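Progress report to Trallunura, grasp transfer work, Idamero project
Jan 29, 2021

Short one this time, most of January went to the fault. Budget sheet follows separately.

Status: behind by one milestone. Simulated cube pick is running again with the gripper code patched. Hardware trials on the Prastia cell still stopped, and stay stopped until the item at the bottom is closed.

What went wrong. Run of 1,000 simulated picks, left overnight. In 26 of them the fingers reported closed while still open, and the arm went to lift anyway. No error raised. The log says "grasp ok" every time. Same code was due on the real arm the next morning so we pulled it.

Cause, as far as we have it: the close command times out, and the timeout handler returns the last commanded width instead of the measured one. Our bug, not Þorgeirsson's driver (we blamed them first, have apologized). Patch reads the measured width and halts if the two disagree. Reran the 26 bad seeds, 6 still fail. Those six look like a seperate problem, the approach ends too low and a finger touches the table before closing. Not fixed. 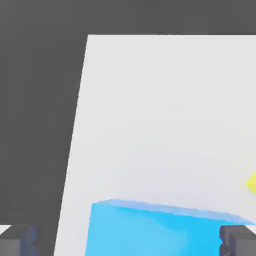
Wrist view in simulation, blue cube between the open fingers, tip of the yellow object at right.

Safety: no one hurt, nothing damaged, fault never reached hardware. But the halt on the Prastia cell relies on the same width signal, so it would of missed this too. Needs an independent check. Parts ordered.

Next:
- approach height fix, then full 1,000 again
- independent halt wired and tested, 60 dry cycles with no object
- restart hardware picks only after both

Request: move the hardware milestone to the next reporting period. No extra money asked for.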